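Cables, Plugs and One Very Patient Desk

A little gallery from the bench

Posted February 4, 2020

I promised a few of you a cable post back in January, and then the holidays ate my brain, so it's a bit overdue! It's a short gallery, mostly about plugging small things into other small things, which is pretty much how I spend my weeks now. If you came for the shelving post, that one's coming, I just have to finish the shelves first.

Some background for the new folks. Valquíria Nogueira and I share a workroom over the old Hrynyshyn building (second floor, bring your own coffee), and between us we own far too many cords. We tried to guess the total once and I said 500, and she laughed at me and said 1,000, and then we both looked at the closet and changed the subject. A lot of them came from her last job at Pusden, where they were clearing out a storeroom and let her fill the trunk of her car. Chargers, patch cords, adapters for printers that don't exist anymore. Of course we took all of it.

So the big project this winter has been sorting. Anything that still makes a good connection gets a label and a hook, anything frayed goes in the recycling bag, and anything neither of us can identify goes in a drawer we call Jikness, after a board game we both hated.

1. Small connector, thin cable
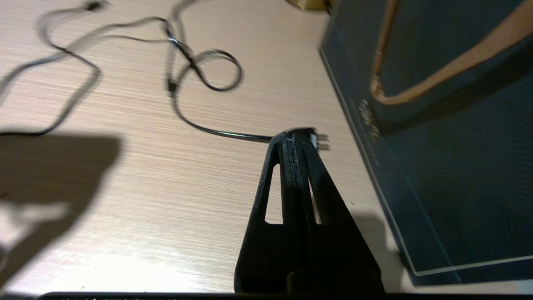 I have a soft spot for the really skinny cords, even though they're the worst ones to work with. They remember every single way they've ever been coiled! You straighten one out, you turn to grab the label maker, and it's back in a loop like you never touched it. What works for me is laying the whole length out flat and letting it sit overnight before I try to route it anywhere. Arturo Cattaneo, who has the room below ours, swears by a hair dryer on low, but I've melted one jacket that way and I'm not doing it again.

The other thing about the little ones is the pins. Please be gentle with them. I hold a small plug by its housing and never pull on the wire, and if it doesn't want to go in I stop and look at it under the lamp. I've bent pins on perfectly good connectors by being in a hurry right before lunch, and straightening them with a sewing needle is nobody's idea of a fun afternoon (okay, Valquíria kind of likes it).

2. Network cord, plug end
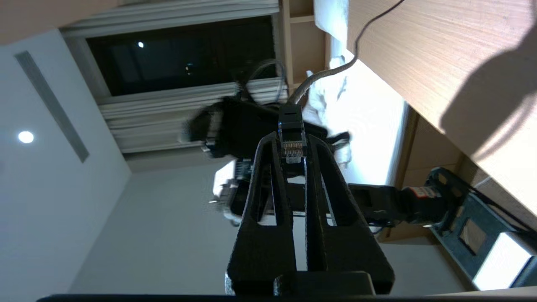 Network cords were the pile I was dreading, and they went the fastest. We had 12 long ones and a whole nest of short ones, and I got through them in one evening with the radio on. The braided-looking kind, like the gray one with the black boot on its plug, are my favorites to hang up, since they take a nice wide curve and don't kink on me. I check the gold contacts first and wipe them with a dry cloth if they look dull. Then I look at the clip, because a snapped clip means the plug will wiggle out of the socket the first time somebody bumps the desk. Out of the whole nest I only tossed 4, all with broken clips, and I felt very virtuous carrying them down the stairs.

Labels, while I'm at it: I wrap mine near both ends. I used to label one end only, and it was always the end behind the furniture. We buy the Bumomeck tape in yellow, and if anybody knows where to get the narrow rolls again, tell me in the comments, please, because I'm on my last one and Valquíria keeps borrowing it for her spice jars.

Power bricks are next. There's a whole crate of them under the window and I've been hanging my coat over it.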